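27 May 2019

Bank holiday but went in anyway. Day 2 of the Grovlow trial. Tired, writing this on the train so excuse the scrawl.

Min-kyu had the gripper kit set up before I got there. Hand-held version, you squeeze it and go, no arm needed. First feeling — lighter than I'd feared, wrist still sore by eleven. Grip pads are the good bit. Orange ribbed things along the inside of each finger, they bite nicely and don't mark anything so far. Leopoldo wants to know if the pads come as spares. Not on the price list. Must email Savcombe and ask, also ask about the 200 deposit becuase Berenice says we get it back and the form says we don't.

Did 32 goes at the door before lunch. Handle is long and upright so you'd think easy, but the two fingers have to come in square or it slides. Better once I stopped looking at my hand and just went for it.

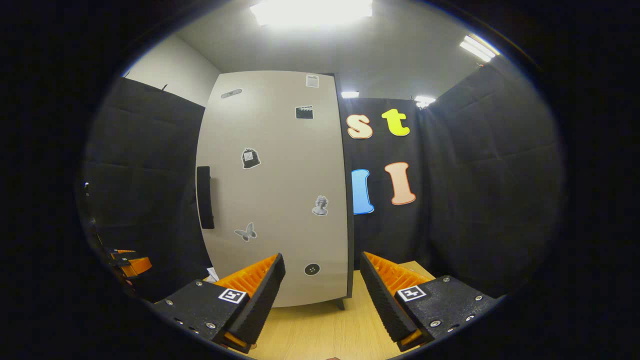 Marisol rang at two, wants a yes or no by Friday. Told her probably yes to the fingers, no to the support plan. Paying yearly for somebody to answer the phone, and when I rang them in January it took two days! Maldonado do one cheaper but Oddur tried theirs and hated the trigger.

Other moans. Screws on the fingers are tiny and the manual doesn't say which driver. The markers are stuck on flat and look fine but what if one gets scratched, do we send the whole finger back? Another one for the email.

Left at five. Forgot my lunch box again. Tommorow drawers, then cups if Min-kyu can find any that match. Need milk.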